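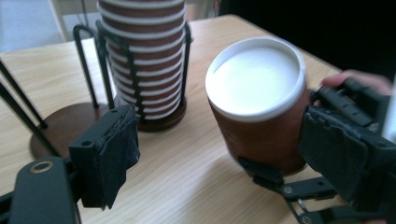

## Un café con Gertraud Lehner, la mujer que afina campanas

Quedamos a las 9 en Iltesico, y yo llegué tarde (cómo no). Gertraud ya iba por el segundo café y estaba dando golpecitos con la uña en la mesa. «Perdona, es vicio», me dijo riéndose. «Lo toco todo. Mi marido ya no me lleva a tiendas de lámparas.»

Lleva 37 años afinando campanas y todavía se emociona al contar la primera, una pequeñita que llegó al taller de Lurcombe con un la que no había quien aguantara. «Yo creía que se afinaba con martillo, ¡imagínate! Se tornea por dentro, quitando metal poquito a poco. Y si te pasas, te pasas, porque volver a ponerlo no se puede.»

Le pregunté si se había pasado alguna vez. Silencio largo, sorbo de café. «Una. Pesaba más de 2300 kilos. Hubo que fundirla otra vez.» Aquel día pensó en dejarlo, me confesó, y quien la convenció de volver fue Pranab Ranasinghe, el fundidor con el que sigue trabajando. «Me llamó el sábado y me dijo que el horno estaba encendido y que no pensaba apagarlo por mí.»

Yo de música sé lo justo, así que le pedí que me explicara eso de que una campana da varias notas a la vez. Se puso a cantármelas allí mismo, cuatro seguidas, de grave a agudo, tan tranquila. «La tercera menor es la que pone triste a la gente. A mí me da hambre, porque en mi pueblo sonaba a la hora de comer.»

En mayo se marcha a Tindisar, a revisar un carillón que lleva años callado. Le pregunté qué mete en la maleta. «Diapasones, tapones para los oídos y chocolate. En los campanarios hace un frío horrible.»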